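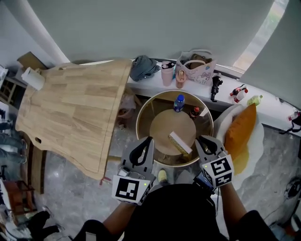
The Hotel Benkirane in Pambridge opened its doors again on 2019-04-15, after a winter in which all four floors were closed for renovation. The house has 75 rooms, the same number as before, but guests who knew the old lobby will need a moment to find the reception. It has moved to the left side, where the cloakroom used to be, and the former reception is now a lounge with low chairs. The furniture was chosen by Nawal Farouk, who likes simple shapes and little decoration. A good example is the round side table with its thin gold metal rim and its round top of light wood, large enough for a cup and a book. She told us that she looked at many heavier tables first and found that they made the room feel like a waiting room.

The opening evening was planned for hotel partners, neighbors and people from the local tourism offices. Sigita Venckus, general manager, gave a short speech on the stairs, and after this the guests could walk through the second and third floors without a guide. Many of them spent more time in the corridors than in the rooms. The corridors have new carpets in dark green, and on the walls there are framed menus from the hotel restaurant, the oldest of them from the years when dinner was still served at six o'clock exactly.

The restaurant itself has a new name, Drunum, and a separate entrance from Merska Street, so that people from the town can come in without crossing the hotel. The chef is Asmaa El Ouafi. Her menu is short and changes every week. For the opening she served lentil soup in small glasses, lamb with prunes, and an orange cake of which there was not enough. The lunch menu has four dishes, and one of them is always without meat. 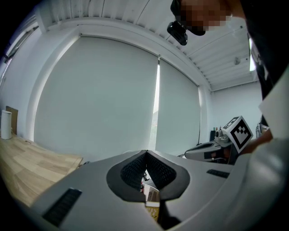
Two hand-held grippers, one seen from below. Photo: Youssra Zaki

Not everything is ready yet. The roof terrace is waiting for its railing and will open in July. The small meeting room on the first floor can be booked already, but the larger one still has no curtains, and Ms. Venckus prefers to wait until the sound in the room is better. Parking stays the same as before: in the yard behind the building, with a barrier that opens with the room card.

Samah Zaki, who takes care of reservations, asks travel agents to send group requests by e-mail and to write the arrival time in the subject line. The old fax number does not work anymore. Agents who have already made bookings for the summer under the previous contract do not need to do anything, the prices and conditions stay valid until the end of the season.

The hotel has also printed a new walking map of Pambridge with the market, the river path and the two museums. The first printing is 700 copies, free of charge at the reception. Members of our association who would like some for their own guests can pick them up there on any weekday morning, please bring a bag because the maps are folded quite thick.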